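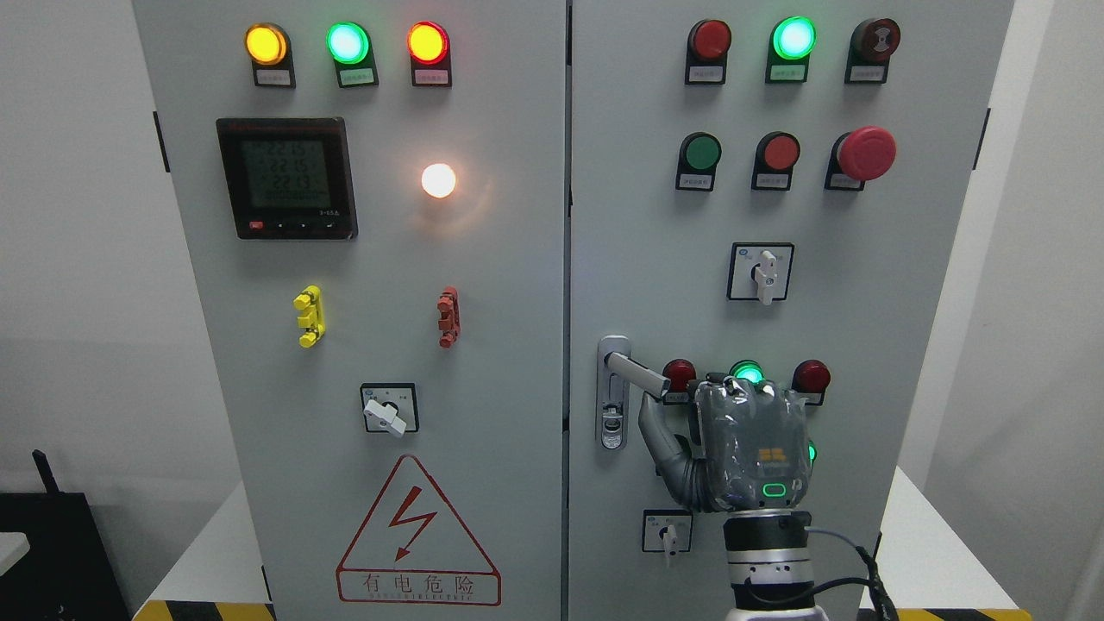 Hemi Donnelly asked why a practice cabinet needs the same rules as a live switch room, when the only thing the hand has to do is work a door handle. Fair question, and one we love getting! The rules travel with the people. Whatever you let slide in the practice bay is what you will do on site, so this section of the Rekar Cell Guide treats every cabinet door as if there were a full supply behind it.

Section 8. Working a cabinet door handle with the arm

Revised 29/03/2023. Replaces the May issue from the year before.

8.1 Before you switch the arm on

1. Read the lamps on both doors and write down which ones are lit. Do it from the panel, with your own eyes, and not from the last person's notes.

2. Read the meter and copy the top line into the log. A number near 220 on the screen tells you the meter has a supply. It tells you nothing about the rest of the cabinet, so don't use it as a test for dead.

3. Find the emergency stop on the right door. Then find the one on the arm's own pendant. They are separate circuits. Say out loud which is which to your partner (it feels silly the first time, and it works wonderfully).

4. Look over the film on the hand. Replace it if it has split over a fingertip. A crease is fine, but a flap that could catch on a lever is not.

5. Follow the cable from the wrist back along the arm. It needs enough slack for the full swing of the wrist and no more.

CAUTION: Plastic film on the hand is there to keep the joints clean. It is not electrical insulation. Never send the hand past an open door on the strength of it.

8.2 Reaching and gripping

6. Set the approach speed to 300 on the pendant dial or lower. Faster looks great and teaches you very little.

7. Bring the hand in from the right, below the second row of buttons. This path keeps the knuckles away from the red mushroom head, the part of the panel that sticks out the most.

8. Stop short of the handle and check what the hand is hiding. A wide hand can easily cover a lamp or a button in the lower rows. If you can't see a control, act as though you are about to press it.

9. Close the fingers around the lever until the grip reading settles, then hold for 2 seconds. Watch the readout and not the fingers.
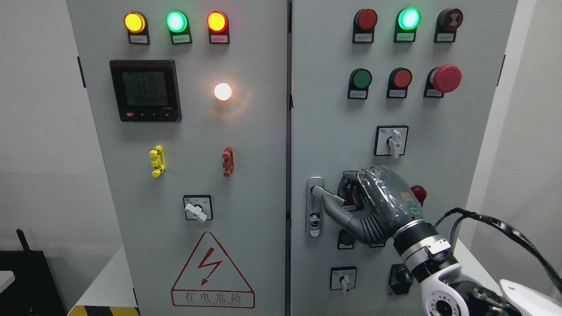
10. Compare the lamps with what you wrote down in step 1. Any change at all, even a lamp you think doesn't matter, means open the hand, back off, and talk about it before you go on.

NOTE: Birthe Steinarsdóttir runs this check with the log sheet taped at eye level beside the pendant. We tried it at Urkdale and Vikdale and now we do it everywhere. It saves so much looking down!

8.3 Single-finger contact

Some handles are easier to push than to grip. Single-finger work is good fun and gives you a real feel for the arm, but the load all goes through one joint, so the limits are tighter.

11. Curl the other fingers in fully before you move. A half-open finger is the usual cause of a stray button press.

12. Come up to the handle from below, in a straight line, along the clear strip of door beside the seam.

13. Touch first, then press. Leave a pause between the two that your partner can see.

14. If the finger slides off, stop the arm. Don't chase the handle with small corrections from the pendant. Go back to the start point and come in again. 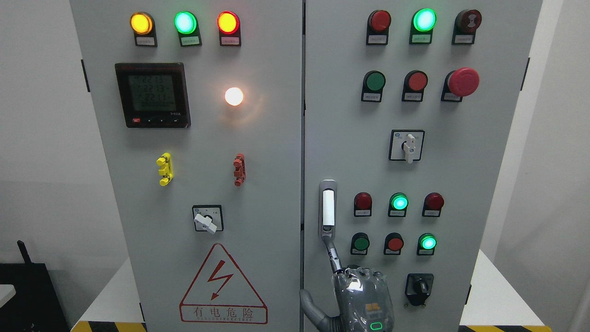 Figure 8-3. Index finger at the bottom of the door handle, other fingers curled.

15. Back the hand away along the same line it came in on. No shortcuts across the panel.

8.4 People and distance

Two people for any powered move, one on the pendant and one watching the cabinet. The watcher holds no tools and answers no phone. Swap after 8 runs, sooner if either of you is tired.

Stay outside the floor line while the arm is live. If you need to wipe the panel, straighten a label or pick up a dropped screw, put the arm in hold first and take the pendant with you.

WARNING: The triangle with the lightning bolt on the left door means what it says in practice as well. Only a person with a current electrical permit may open either door by hand, and only after isolation and a proper test at the terminals.

8.5 After the last run

16. Park the arm clear of both doors.

17. Enter the number of runs, any stops, and the state of the film.

18. Send odd results to Deming Lei the same day, with the log sheet attached. Near misses are very welcome, and the best changes in this issue came from them.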